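窓口は十一番

引っ越して最初に覚えた言葉が「こんにちは」でも「ありがとう」でもなくて「番号札」だった人間って、たぶんこの街では私だけじゃないと思う。ウェディトンの役所は、とにかく番号札がないと何も始まらない。トイレの場所を聞くのにも札を取らされた、という噂まである。さすがに嘘だと思うけど、あの受付を見たあとだと、ちょっと信じそうになる。

で、その日の私の用事は、名前だった。

うちの名字はĐặngという。Dに横棒、aの上に帽子みたいなのが乗って、さらに下に点。父方のおじいちゃんから来た名字で、私はこの字面がわりと気に入っている。ただ、届いた住民カードを見たら、「D?ng」になっていた。はてな。人の名字の真ん中にはてな。しかもカードが来たのが十一月で、直してくださいと手紙を出したら、返事の宛名が今度は「?ang」様だった。はてなが移動してる! 進歩なのか後退なのか、もうわからない。

仕方がないので、朝の六時に起きて、ウェリーン線の始発の次のやつに乗った。ウェリーン線というのは川沿いをのろのろ走る路面電車で、橋の手前で必ず一回止まる。信号でもないのに止まる。私は勝手に、電車が川に挨拶しているんだと思うことにしている。その朝もちゃんと挨拶して、隣のおばあさんの買い物袋から長ねぎが一本、私の膝に倒れてきた。おばあさんは謝りもしないで、ねぎだけ引っこめた。まあいいけど。

役所に着いて、札を取る。五百番。切りがいい! ちょっとうれしくなって、それから電光掲示板を見たら、呼ばれているのは四百十七番だった。うれしさ、三秒。

待合の椅子はオレンジ色で、妙に深くて、座ると膝が胸に近づいてくる。私は持ってきたパンを食べて、壁の「書類は黒のペンで」という貼り紙を読んで、また読んで、そのうち向かいに座った男の子と目が合った。小学校に上がるか上がらないかくらいの子で、お父さんらしき人は横で口を開けて寝ている。男の子は私の手元をじっと見て、「それ、何て読むの」と聞いた。書類の名字のことだ。

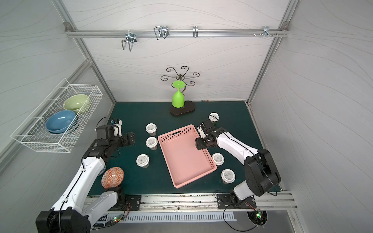 「ダン、に近いかな。でもちょっと違う。のどの奥に、どすんと落とす感じ」

「どすん」

「そう、どすん」

男の子はあごを引いて、「ダッ」と言った。くやしいことに、私より上手だった。私はこの名字を三十年近くやっているのに、おじいちゃんに会うたび発音を直されていたのだ。おじいちゃんは下の点をとても大事にしていて、点を忘れると名字が宙に浮いてどこかへ行っちゃうぞ、と子どもの私を脅した。点は重しなんだって。だから私は年賀のカードを書くとき、いつも点だけ力を入れすぎて、紙に穴をあけていた。

男の子にその話をしたら、自分の整理券の裏に、借りたペンで点をぽつぽつ打ち始めた。飛んでいかないようにしているらしい。お父さんはまだ寝ていた。

五百番が呼ばれたのは昼前で、窓口は十一番だった。ガラスの向こうの女の人は、髪をきっちりまとめて、眼鏡を首から下げて、いかにも手ごわそうだった。私は練習してきたせりふを一気に言った。名字が違います、これは記号ではなく文字です、はてなは私の名字に入っていません。最後のところで声が裏返った。

女の人はカードを見て、眼鏡をかけて、もう一度見た。

「ニタリッツですね」

「はい?」

「ニタリッツ。このシステムの名前です。前のシステムでは打てたんですよ、そういう字も。新しくなってから、知らない字は全部はてなにするんです」

そう言って、画面をこちらへ少し向けてくれた。灰色の四角がいっぱい並んだ、見るからに機嫌の悪そうな画面だった。彼女が私の名字を打つと、やっぱりはてなが出る。消して、別の場所に打って、また出る。後ろの列からため息が聞こえて、私は首をすくめた。

「私の母の名前も、だめだったんです」と、画面を見たまま彼女が言った。「上に丸がつく字で。半年、はてなでした」

「それで、どうなったんですか」

「手書きです」

彼女は引き出しから訂正用の用紙を一枚出して、こちらへすべらせた。備考欄というのがあって、そこだけはニタリッツを通らず、紙のまま本庁の人が読むのだという。だったら最初から教えてよ! と思ったけど、言わなかった。代わりに黒のペンを借りて、日付のところに2018年12月18日と書き、それから名字を書いた。横棒。帽子。

点で、やっぱり力が入った。

ぷつ、と音がして、紙に小さな穴があいた。私は固まった。女の人も固まった。書き直しかなあ、また札かなあ、今度は何番だろうと考えていたら、彼女はその紙を持ち上げて、窓の明かりに透かした。

「読めます」

どん、と判子が押された。どすん、に近い音だった。

帰りに待合を通ったら、男の子の席はもう空いていて、椅子の上に整理券が一枚残っていた。裏が点だらけのやつ。私はそれを財布に入れて、ウェリーン線の停留所まで歩いた。電車はなかなか来なくて、おなかもすいて、朝のパンをもう一個買っておけばよかったと思った。新しいカードは年明けに届くそうだ。封筒の宛名がどうなっているか、ちょっとだけ楽しみにしている。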